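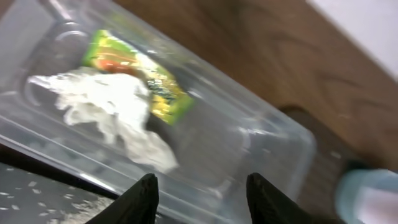
Why can you see through some stuff and not other stuff? Light! It zooms in straight lines till it hits something. Glass, clean water, clear plastic — most of the light goes right on through. Take a clear plastic box with a crumpled white tissue inside. You see the tissue right thru the side, no need to lift anything. But the tissue? Full of tiny fibers. Light bumps around in there and bounces out every which way, so it looks white.

Big word time: TRANSPARENT. Means see-through. Next one, TRANSLUCENT. Some light gets in but it's all blurry. Wax paper, a foggy bathroom window. Last one, OPAQUE. No light gets through. Bricks. Your dog.

Try it tonight! Get a flashlight and 3 things from the kitchen. Ask a grown-up first. Lights off, shine it at each one and look at the wall behind. Dark shadow? Opaque. Faint shadow, kinda fuzzy? Probly translucent. Hardly any shadow — transparent.

Next time: why the sky is blue.

— Kuldeep Yadav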